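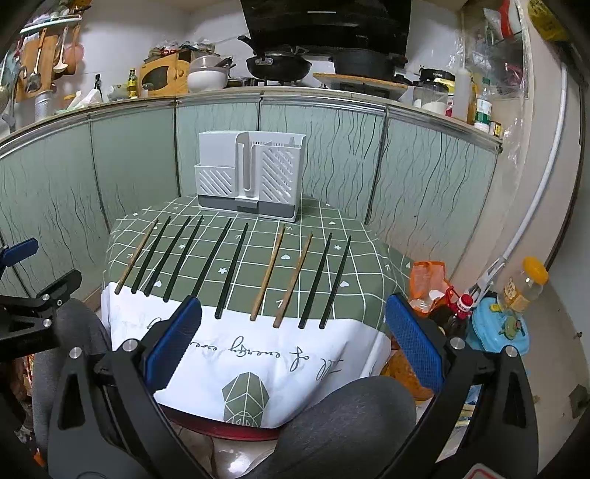 Chopsticks, week three

March 11, 2019

So I've finally got the segmentation to stop merging everything into one big brown-and-black raft, and I'm quite pleased with myself, and I'm going to tell you all about it whether you like it or not.

Quick recap for anyone who skipped the last post. The job is to pick up chopsticks from a table, one at a time, and pop them in a utensil holder. I'm collecting the demonstrations by hand with a pair of grippers, and the software side is mine to sort out: find the sticks, choose one, work out where to grab it, work out which way up it should go in. I thought the grabbing would be the hard bit. Ha.

The first version of my detector drew boxes. Upright boxes, like you'd use for mugs or cats. You can probably see the problem already. A chopstick lying on a slant gives you a box that is nearly all tablecloth, and if you put ten of them side by side on the same slant you get ten boxes that overlap so much that the suppression step happily throws most of them away. I was getting three detections on a good frame. I spent an entire evening fiddling with the overlap threshold before I accepted that no number was going to save me.

Version two was rotated boxes, which were much better, right up to the point where two sticks were nearly parallel and close together. Then I'd get one fat confident box covering both. The gripper would have closed on the gap between them, or on the pair, and neither of those is one chopstick.

What I've ended up with is almost embarrassingly simple. Each stick is two points, a thin end and a thick end, and a line between them. The network predicts a heat map for the thin ends and another for the thick ends, plus a little direction field that says "if you're on a stick, the tip is that way". Then a matching step joins up the ends by walking along the field. If the walk drifts onto a neighbour the score drops and the pairing gets thrown out.

I labelled 400 frames for this, two clicks per stick, and my wrist would like a word. But two clicks is a lot nicer than drawing outlines, and I wrote a tiny tool for it that I've called Stistik (it was late, it was that or "sticky"). It shows you the frame, you click thick end then thin end, and it draws the line so you can see if you've wandered onto the wrong one. The keyboard shortcuts are all laid out for Dvorak because that's what I type on, so if you ever borrow it, good luck to you. There's a config file.

Now, the tablecloth. It's olive green with a white grid and little hearts and flowers and arrows all over it, and I'm very fond of it, but straight white lines on a dark background are exactly what an early edge-based version of this thought a stick was. The new network mostly ignores the grid. The hearts are fine. What it still doesn't love is the dark sticks, black or something very near it, on the olive. The brown ones pop out beautifully. The dark ones are strong at the thick end and then sort of fade as they get thinner, and the tip heat map goes all mushy.

The white border helps, weirdly. Any stick whose thick end pokes out over the white gets a lovely crisp detection, except that there's black cursive lettering printed along there too, and I've had a thick end "found" in the middle of a word. Twice. I've added some random lettering to the augmentation and it's calmed down.

Then there's the planning part, which I'd been putting off. Which stick do you go for first? My first rule was "highest confidence", which sounds sensible and is terrible, because the one it's most sure about is very often hemmed in on both sides. So now every candidate gets a clearance score as well. I sweep the two fingers, opened to grasp width, down either side of the stick at a few places along its length and check what they'd bump into. Outermost sticks win most of the time, as you'd expect, and then the row gets eaten from the ends inwards. Watching it replay on recorded data is very satisfying!

The clearance check was also where I found my dumbest bug so far. The fingers themselves are in view the whole time, black and articulated. I expect you're ahead of me. The detector had been quietly proposing my own left finger as a chopstick, with excellent clearance, in 79 frames. I now mask out the fingers using the known opening width, with a few pixels of padding, and everything's been much better behaved.

Replay runs through Vorkico, which is my home-grown playback thing. It steps through a recording, runs perception on each frame and plots what the planner would have chosen next to what my hands did. Last night it agreed with me on 29 out of 40 picks. A few of the disagreements I'd honestly give to the planner, as I'd gone for an awkward middle one for no reason I can remember.

The bit still to do is the holder. It's white plastic with slots in it, standing at the far side of the table, and from where the camera sits the openings are hard to make out. I've been treating the tall compartment as a plain box with a hole in the top and aiming for the centre with the stick vertical. I need a proper pose for it, and I need to decide whether thick end down is a rule or just my preference. (My preference. But I'm putting it in as a rule.)

If I can get the holder pose going I'd like to try the whole thing closed loop on the arm at Samdale in May. Before then I want another 14 recordings with the sticks properly crossed over each other, because so far I've been kind and laid them all out neatly side by side, and the direction field has never had to deal with a crossing. I have a feeling it will hate it.

Code for the labelling tool is going up once I've taken the swearing out of the comments.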